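Shared laundry room gets a bed, and shirts get folded

Residents of the Estard building on Valik Street have a new place to fold their washing: a full-size bed. The housing firm Jaltora put it in the laundry room in March, green fitted sheet and gray padded headboard included.

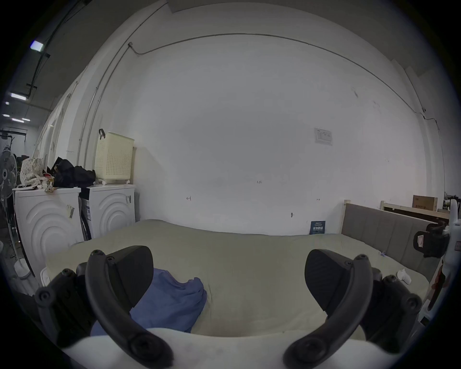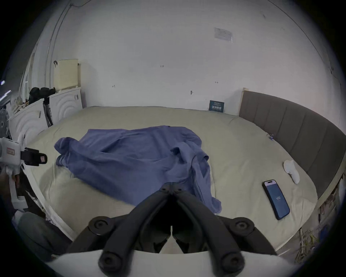 A proper folding table was quoted at 2299 – the bed came secondhand for 900. Folding is now encouraged and lying down is not, though the house rules need 6 lines to say so. Pillows remain under discussion.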